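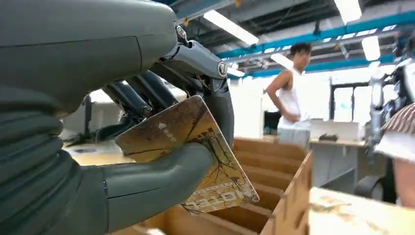
Paper and Its Grain
Notes for the second meeting, Introduction to Bookbinding
Instructor: Sérgio Carrilho

Welcome back, everyone, and thank you for being so patient with the glue last time (I know some of you went home with more of it on your sleeves than on your folders). These notes go with what we'll be doing at the bench today, and they're a bit longer than the last set, mostly because grain is my favorite subject and I have trouble stopping once I get going on it.

What grain is

When paper is made on a machine, the wet pulp travels along a moving screen, and most of the fibers settle down pointing in the direction of travel, a little like sticks floating down a stream. Once the sheet dries they stay that way. So nearly every sheet you'll buy has a direction to it, and we call that direction the grain. Sheets made by hand in a mold get shaken both ways, and their fibers lie much more evenly, which is why you'll hear people say that handmade paper has no grain. It usually has a little. I wouldn't lose sleep over it.

A sheet folds easily and cleanly along the grain. Across the grain it fights you, and on heavier stock the fold will crack and look fuzzy. The other thing, and this one matters even more for us, is that fibers swell when they take up moisture, and they get fatter much more than they get longer. A pasted sheet therefore stretches across the grain and hardly at all along it.

The rule

In a book, the grain of everything runs from head to tail, parallel to the spine. That means the text pages, the endpapers, the boards, the cover paper and the cloth. If you remember only one line from the whole course, I'd be perfectly happy for it to be that one.

A book made the wrong way opens stiffly, with pages that stand up and won't lie down. The boards may warp, and you can get a row of little waves along the gutter. I have a notebook at home that I made in my first year under Ronaldo Paiva, all in crossways paper, and I keep it on the shelf to stay humble. It still won't stay open without a coffee mug on it!

Finding the grain

There are 4 tests, and I'd like you to try every one of them today on the scraps at your place.

The bend test. Lay the sheet flat and bring one edge over toward the opposite edge without creasing it. Press down lightly with your palm and feel how much it springs back. Then turn the sheet and do it the other way. The direction with less spring is the one where your bend runs along the grain. For board, hold it by two edges and flex it gently.

The tear test. Tear a strip from one side and then from the neighboring side. Along the grain you'll get a fairly straight tear, and across it the tear wanders off wherever it pleases.

The damp test. Cut a small square, draw a pencil line parallel to one edge, and moisten one face. It will start to curl into a tube within seconds, and the tube runs in the direction of the grain. This is the most reliable one for thin papers.

The fingernail test. Pinch the edge of the sheet between your thumbnail and fingertip and pull along it, then do the same on the neighboring edge. The edge that goes wavy is the one lying across the grain. Please use a corner you plan to trim off.

Write the direction on every scrap with a pencil arrow as soon as you know it. You'll think you're going to remember, and then you'll cut it in half and turn around to talk to somebody.

A word on buying paper

Some sellers print the grain direction on the label, often by underlining one of the measurements or putting it last. Long grain means the fibers follow the longer side, short grain the shorter side. Ordinary letter paper is nearly always long grain, so when you fold it in half to make a booklet the grain ends up going the wrong way. For thin pamphlets you can get away with it. For anything thicker, buy a larger sheet and cut it down.

For next time

Bring 20 sheets of text paper, folded with the grain, in sections of 5. Bring your bone folder too, and an awl if you have one. We'll be punching and sewing, and I'll have thread and beeswax for everybody.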